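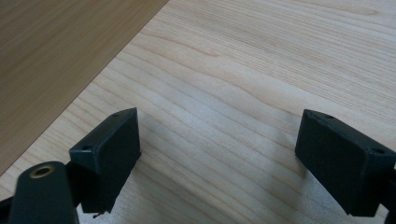 Liette Kennedy asked whether the pale table tops in the Claltalley community room may be cleaned with the same product as the darker brown wood beside them. She wrote that the room is let again in May, that the hire notes from Pirkness say only "wipe down after use", and that she would like a fuller instruction for hirers.

Wayne Kennedy
The same method is suitable for both, provided that it is a mild one. Hirers should use a soft cloth, well wrung out, with a little washing-up liquid in warm water. The cloth should follow the grain, and the surface should then be dried with a second cloth. Spray polish is not advised on the pale wood - it can leave a film, and a pale top shows smears readily when light falls across it. 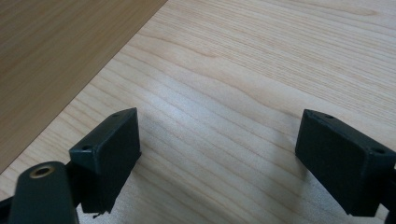 Particular care should be taken along the straight edge where the light wood meets the brown. Crumbs and polish tend to gather at such edges, and a dry brush should be used there before any damp cloth. Scouring pads must not be used on either surface. The Brurnemside rooms follow this practice under item 76 of their hire conditions.

Beaulieu desk
We use vinegar on ours. No complaints so far, but please test a corner first.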